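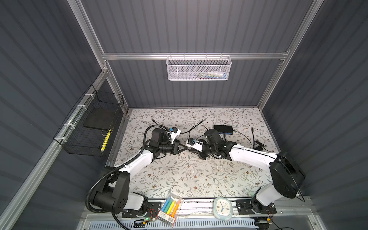

One participant from the May round wrote on the exit form that the crayons and the clock were easy, and that nearly all of the thinking time went to the cords: which ones belong together, which one goes to which adapter, and whether a cord that is still plugged in counts as put away. The comment matches the timing sheets, and the second round has been redesigned with more weight on cords.

Flelard is recruiting adults for the second round of Gredum, a study of how people sort and store small desk items. Sessions are held in Room 467 of the Mondal building. Applications close 20th February.

Summary

Study: Gredum, round two
Places: 65
Session length: 2 hours, including instructions and break
Sessions per person: one
Payment: $65 per completed session
Location: Mondal building, Room 467

Background

Most published storage advice is written for whole rooms. Small mixed sets of items on a single work surface have had less attention, although these are the sets people deal with most often at home and at work. A typical set has drawing supplies, a clock, several cords, one or two power adapters, and small things with no obvious category. Round one recorded the order in which people put such items away. Round two records the groups they form and the labels they give those groups.

The work

Participants sort item sets by hand. Each set contains items of the following types:

Drawing supplies. Crayons in a clear plastic box with a paper label. Colors in the box vary from set to set.
Clocks. Small square analog alarm clocks, including pale blue with a white face.
Cords. Black cables, several with connectors of different types. Some are supplied coiled and some are supplied running free across the table.
Power adapters. Small, black, mostly without markings that would identify the matching device.
Hubs and switches. Black boxes with a row of blue ports.
Small packaged items, for use with the wire baskets.

Two kinds of storage are used. Wire mesh baskets, black or white, are hung and are fixed in position. Open trays are handed out at the start of the session and may be placed anywhere within reach.

The tabletops have a botanical print of thin stems and small flowers. The print is part of the study design. Black cords are easy to see against it and small brown or orange items are less easy, and search times are compared with those from a plain gray surface used in other sessions. Participants are assigned to one surface and stay with it.

Session outline

1. Sign in at the Mondal front desk. Bring photo ID.

2. Read the instruction sheet and sign the consent form. Questions about the sheet are answered at this point and are not answered during timed work.

3. Complete one practice set. The practice set is untimed and the results are discarded.

4. Complete the sorting sets. For each set, group the items, place each group in a basket or tray, and write a label for the group on the card provided. A group may hold one item. An item may not be left without a group.

5. Complete the cord set. Coil loose cords, pair each adapter with a cord where a pairing seems likely, and mark the pairing on the card. Cords connected to a port may be unplugged or left connected; record the choice either way. Do not force a connector.
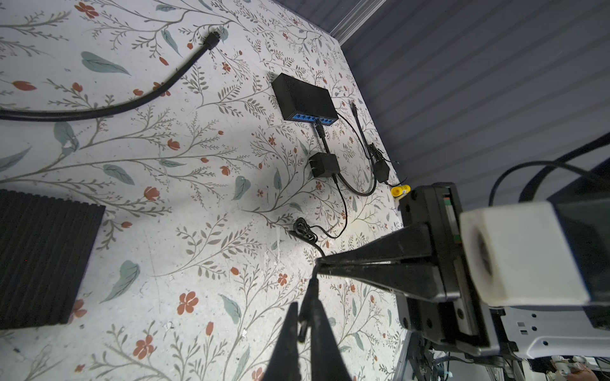 6. Take the break. Water is provided. Food and drinks stay outside Room 467.

7. Repeat one earlier set from memory of the groups used the first time. The cards from the first attempt are not shown.

8. Fill in the exit form and collect payment.

Who can apply

Applicants must be 18 or older, able to read the instruction sheet in English, and able to handle small items for the length of the session. Sorting can be done standing or on a stool of adjustable height. Corrected vision is fine. Please state any color vision deficiency on the form. It does not exclude anyone, and those participants are assigned sets in which color is not the main cue.

People who took part in round one may not take part in round two. People who work in professional organizing, archiving, or electronics repair are asked to say so. A limited number of places is reserved for them as a comparison group.

No technical knowledge is needed for the cord set. A wrong pairing is a valid result and does not affect payment.

Data

Cards, timing sheets, and exit forms are stored under a participant number. Names are kept on a separate list used only for scheduling and payment, and the list is deleted when payments have cleared. Written comments from the exit form may be quoted without a name. Participants may withdraw at any time before the session ends and will be paid for the part completed, in half-hour steps.

How to apply

Request the form from the Flelard study desk or pick up a paper copy at the Mondal front desk. Applications should include:

Age band
Surface preference, if there is a medical reason for one
Dominant hand
Daytime or evening availability
A description, 200 words maximum, of how cords and adapters are stored in your home at present

The description is used to balance the groups. It is not scored. Write it plainly and do not tidy first.

Scheduling is handled through Jusero. Selected applicants receive a link with open session times and have two days to choose one, after which the place goes to the next person on the list. Changes can be made once through the same link. Late arrivals of more than 15 minutes are rescheduled if a slot is open.

Parking at Mondal is free after sign-in. Room 467 is reached by elevator.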